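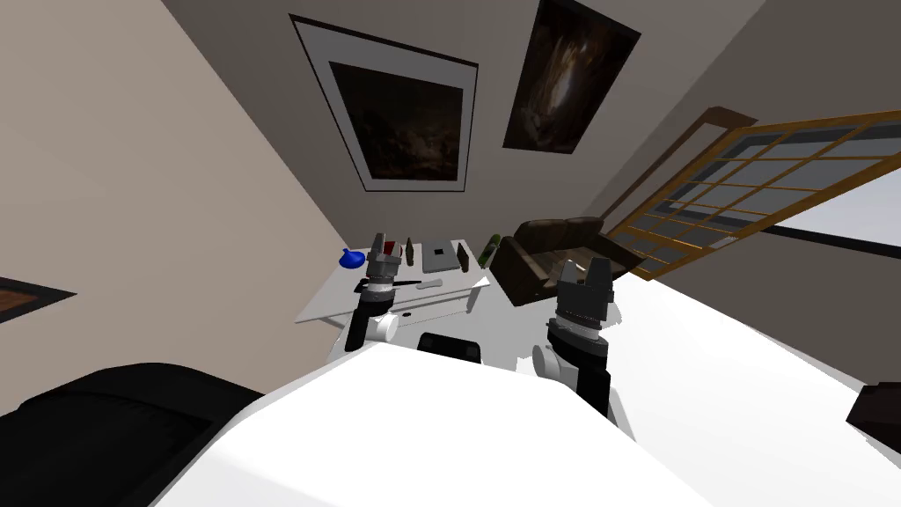

**Clutdale Community Choir - Members' Pages**

The woman who has run the alto section for longer than she cares to say likes to be interviewed with a mug in her hand, and she likes to start with the weather, and then her knees, and only then (if you're patient, and I was) does she get around to singing. She asked me to leave her name off. "Everybody in Clutdale knows it already," she told me, "and the people in Tornow will only call me up."

She joined in a July, which she remembers because the rehearsal hall had every window open and the tenors were competing with a lawn mower. She'd never sung in front of anyone but her children. "I stood at the back and moved my mouth for three weeks," she said. "Then the lady next to me leaned over and whispered that she'd been doing the same thing, and could one of us please start!"

They both started. The choir was small then, and the music came in a cardboard box with half the pages missing. These days the library runs to 2000 copies, all of them stamped, and she has opinions about people who write in pen. "Pencil. A soft one. I've rubbed out breath marks older than my grandson and I don't want to do it again."

I asked about the Barua concert, the one people still bring up in the parking lot. She laughed for a good while before she answered. They had printed 500 programs and sold 103 tickets, and it rained so hard on the roof that the quiet piece in the middle was more or less a rumor. "But we could hear each other," she said, "and I don't think we'd ever really listened before. I cried on the bus home, and so did the basses, although they'll say it was the heater."

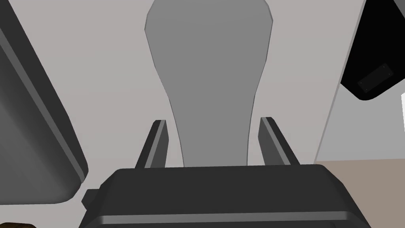
Getudis remembers the evening differently, and wrote to me after hearing that I was working on this piece, to say that the quiet piece was flat from the second page on and the rain did everyone a favor. When I passed that along, she nodded quite happily. "Oh, it was flat," she said. "The altos were fine."

What she'd like now is more new singers on Sunday evenings, including the ones who are sure they can't read music. She couldn't either. She learned by following the dots up and down with her finger, and she still does it in the hard parts, bracing herself a bar or two ahead of the high notes. She doesn't hold with auditions. She does hold with arriving on time, and with bringing your own water, and with not humming somebody else's line in the break (she gave me a look here, though I sing soprano and have never hummed anything).

The next big thing is the joint concert with Tornow, with 100 voices if they all turn up. She has already marked her copy from cover to cover, in pencil, and she let me turn the pages while she went to put the kettle back on.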